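# Keeping the Larinby cell in good order

The cell at Larinby is small enough to fit in the corner of a workshop. It has two arms, a white table made in sections, and a control cabinet that sits on castors under the window. It was put together to practise bar work: lifting glasses, moving bottles, setting down spoons. Looking after it is the job of Diễm Bạch, who came to it from a firm that serviced packing lines.

Her first task each morning is to walk round the table with the power off. She checks that the bolts at the foot of each arm are tight and runs a hand along the cables. A cable that has twisted overnight is usually one that was left under tension the evening before, and she would sooner find it then than at midday. After that she wipes the table. Syrup is the main nuisance. It dries clear, and a glass that sticks to the surface will tip when it is pulled sideways.

The gripper pads get more of her time than anything else. They have a fine pattern cut into the gripping face, and sugar fills the pattern. A pad that looks clean can be smooth to the touch, and then glasses start to slip. She scrubs the pads with a nylon brush and warm water, dries them with a lint-free cloth and leaves them off the arm until the screw holes are dry as well. New pads come from a supplier called Putunine in packs of 23, an odd number that she has never had explained. She changes a pair after 400 grips on wet glass, or sooner if the pattern has worn flat at the tip.

"People want to replace the motor when a glass drops," she says. "I look at the pad first. Then I look at the screws behind the pad. I have yet to replace a motor."

The control program is called Mamo. It was written for the cell and keeps a plain text log, one line for each grip, with the width of the fingers at the moment they stopped. Diễm reads the log with a cup of tea. If the same tumbler gives a slightly smaller width every day for a week, the pads are wearing. If the width jumps about, something is loose. Last November it jumped about for two days and the cause was a washer that had been left out when the left finger was refitted. She now lays the washers on a strip of tape in the order they came off.

Setting the closing force took longer than the wiring. Too little and the glass turns in the grip as the arm lifts. Too much and a thin rim will crack. The method she settled on is slow but simple. She starts with the force at its lowest and raises it by one step after each failed lift, with a towel on the table in case of a drop. When the glass comes up without turning she adds two more steps and writes the figure on a card. There are cards for every vessel in the cupboard, kept in a recipe box by the cabinet.

Ribbed glass needs its own card. The fluting gives the pads something to bite on, but only if the ridges meet them squarely, and a tumbler can settle by a few degrees as the fingers close. She allows for that by closing in two stages, with a pause of 200 milliseconds between them. The second stage is the one that carries the load.

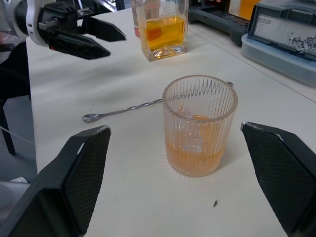 The two arms also have to agree about where the table is. Each one keeps its own map of the surface, and the maps drift apart by a small amount whenever an arm is unbolted. To bring them back together Diễm uses a steel pin made by Rakutano, which she stands in a series of marked holes in a flat plate. Each arm touches the pin in turn. The full routine takes 242 touches and most of an afternoon, so she does it only after a repair or when the joint between the table sections has been moved.

There is a shorter check for ordinary days. One arm puts down an empty glass, the other picks it up, and she watches the glass for a rock or a scrape. A scrape means the second arm is too low. A rock means the fingers are off centre, with one touching before the other. Either fault can be put right from the keyboard, and she notes the correction in the log under her initials.

At the end of the day the liquids are poured away and the arms are sent to their rest positions, with the fingers open so that the springs are not left loaded. The pads come off if they have been in syrup. Diễm switches off at the cabinet, waits for the fan to stop and hangs the key on its hook inside the office door.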